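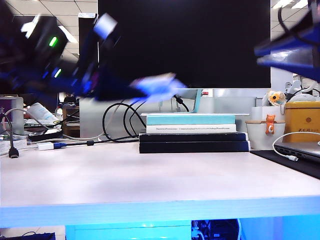 Kornél Erdős keeps telling me that a two-arm desk cell looks after itself once the zero points are saved, and that my monthly checks are a hobby. I don't buy it. Our arms at Stotstead drifted after 300 cycles in June, and the saved file was no help at all, as it went on reporting the same tidy numbers while one gripper closed 4 mm off.

Stack a few books, send each arm to the top corner, measure the gap with a ruler. It's dull work – half an hour, if the cables behave. Lunell's manual gives cable routing two lines, and I have yet to see a loose loop near a moving wrist stay loose for long. Kornél says software will catch that too. I'd like to see the log.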